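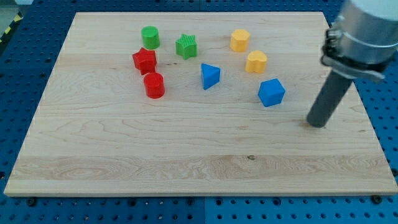
Gudrun Janssen
Londgate Event Studies Group
Working paper, October version

3. How couples and planners talk about table layouts

I came to this question sideways. I spent four summers helping set up wedding receptions before I went back to school, and the thing that stuck with me was how often a couple and their planner would use the same words and mean completely different rooms. "Cozy" was the worst one. One bride wanted long tables pushed close together so people would bump elbows (her phrase), and her planner heard small rounds with lots of candles. They found out two days before the wedding!

So for this part of the study I wanted to see what happens when people have something to move with their hands while they talk. We sat down with 139 couples who had booked a reception and hadn't settled the layout yet. Each couple met once with a planner, and each meeting ran until they had a layout they were both willing to sign off on. Some of the meetings used only a printed floor plan and a pencil. The rest used small plastic shapes on a flat board, as in Figure 1, and people could slide them wherever they liked.

Figure 1. Plastic shape blocks on a maple board.

We told everyone as little as possible about what each shape stood for. I had a long argument with myself over this. In the pilot I handed out a key, and people spent the first stretch of the meeting checking it and asking me if they were doing it right, so I threw the key out. After that, couples made up their own. A triangle was the band in one meeting and a difficult uncle in the next, and it mattered very little to the planner as long as everybody at the table knew which was which.

3.1 What we wrote down

All the meetings were recorded (sound only) and typed up. I went through the transcripts and marked every spot where somebody fixed a misunderstanding, by which I mean lines like "oh, you meant the other door" or "wait, is that the cake?" I ended up with 403 of these. Then I sorted them by what the mix-up was over: distance, direction, who sits where, or what a word meant. A second reader went through 100 of the marked spots without seeing my labels, and where we disagreed we talked it over until we landed on one.

I should say that direction was a mess to code. People point and say "over there," and on an audio recording that gets you nowhere. If I couldn't tell what they meant from the next couple of lines, I left the label blank.

3.2 What the meetings sounded like

The pencil meetings were quieter. The planner usually held the pencil, and the couple mostly agreed or didn't. With the blocks, both partners talked, and they talked over each other too, which made the typing miserable. Roughly 255 of the marked fixes came from the block meetings, and I don't read that as the blocks causing more confusion. When I listen back, a lot of those fixes come early, before anything has been settled, and they're over in a line or two.

My favorite is from a couple planning a dinner in a barn. He had put the bar by the entrance and she slid it away, and he said, "No, people need a drink when they walk in," and she said, "People need to walk in." The planner laughed and moved the bar to the side wall, and it stayed there for the rest of the meeting.

Distance was where the pencil did better. A floor plan has a scale printed on it, and a board with shapes doesn't, so couples using blocks were happy to leave gaps that no server with a tray could get through. Planners caught most of these, but they had to say so out loud, and a couple of them told me afterward that they felt like the bad guy. If I ran it again I'd put a strip of paper next to the board, cut to the width of an aisle, and let people check for themselves.

I also can't say much about very large receptions. Past a certain size couples stopped giving each table its own shape and let one piece stand for a whole corner of the room, and at that point they were really talking about areas of the room. I come back to those meetings in Section 4, along with the seating fights.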